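Kutum scene planner

I wrote Kutum so I'd stop hand-coding arm paths in simulation. Load a room, pick a target, and it plans around whatever's there, even two chairs set close together.

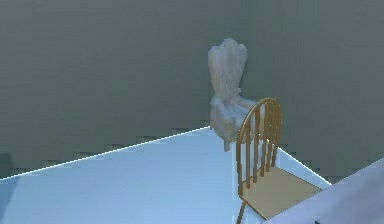
Busy tables

My favourite test is a dining table with a pot, a bowl and a bottle on it. It tries up to 3000 paths per request (you can lower that!) and colours the risky ones red.

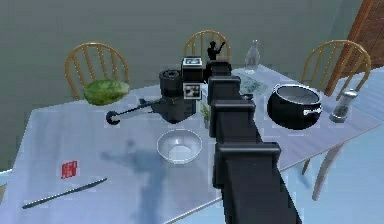 I usually leave the clearance at 80 mm, then tighten it once the path looks sensible. Licences cover 2 machines.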